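4. Loan Pathways and First-Team Minutes Among Academy Graduates

4.1 Data and approach

The records used in this section come from three club academies, referred to by the names of their training grounds: Brodden, Adams and Goltden. Together they supplied 3,274 player-match entries for outfield players who signed a first professional contract before turning 19. Goalkeepers were left out, as their route into senior soccer follows a different schedule and would have required a separate model. Entries were checked against league match reports by Arriaga and Camacho, and disagreements over substitution times were settled by the later of the two recorded minutes.

A player was treated as "on loan" from the date the agreement was registered until the date of recall or expiry. Periods of injury were kept in the count. Earlier work by Villaseñor removed them, and the difference should be kept in mind when the two sets of results are compared.
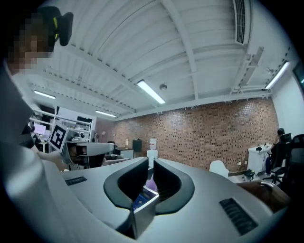
Players who returned to the parent club in January were coded separately from those who completed a full season away. In most cases the early return was requested by the parent club to cover a shortage in a single position, usually fullback or central midfield. Such players rarely started on their return. The typical pattern was a place on the bench, a short run of late substitute appearances, and a second loan the following September.

4.2 Results for first loans

First loans of a full season were associated with more senior starts in the two years that followed, but only where the receiving club played in the division directly below that of the parent club. Where the gap was two divisions or more, no clear difference was found between loaned players and those who stayed with the under-21 squad. The finding held for Brodden and Adams. At Goltden the sample of full-season loans was limited to 11 players, and the estimate is too wide to support a firm reading.

Forwards gained the most from regular starts at a lower level, and central defenders gained the least. Coaches interviewed for the study offered several explanations. Quezada, who oversaw player placement at Adams during the period covered, noted that receiving managers often asked young defenders to play a deeper and more direct game than the one they would return to, and that some months of work were then needed to restore earlier habits.

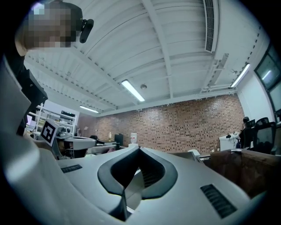

Figure 3. Hand-held gripper, upper shell and paired black fingers.

Contract length also played a part. Players with more than two years remaining at the time of the loan were more likely to be given senior minutes on return than players in the last year of a contract. It is difficult to separate cause from effect here. A club that expects to use a player will tend to offer longer terms, and the loan itself may have had little bearing on the outcome.

4.3 Contact during the loan period

The three academies differed in how closely they followed players who were away. Brodden assigned one member of staff to each loaned player and required a written report after every fifth match. Adams relied on telephone contact and occasional visits. Goltden had no fixed practice until the final season of the study, when a loans office was opened under Ngata.

Written reports were available for 27 players. These were read in full and coded for mention of position, training load, and relations with the receiving coach. The most frequent concern was position. Many midfielders were used on the wing for long stretches, in some cases for almost the whole season, and their reports became shorter as the months passed.

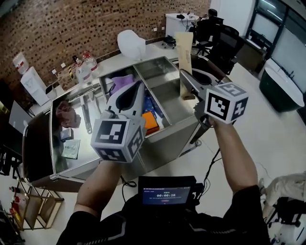 Housing and travel appeared less often than expected, although the reports were written by staff and may not reflect what players would have raised themselves. Only 5 of the reports quoted a player directly. A later round of interviews with the players was planned for this reason, and its findings are set out in Section 6.

4.4 Limits

The three academies are not a random sample. All of them hold the highest grade of license, and all have senior teams that were not relegated during the study. Results may differ at clubs where financial pressure leads to earlier use of young players. Loans abroad were too few to be examined and were dropped from the main tables, but the match entries remain in the full data file. Cup matches were given the same weight as league matches throughout.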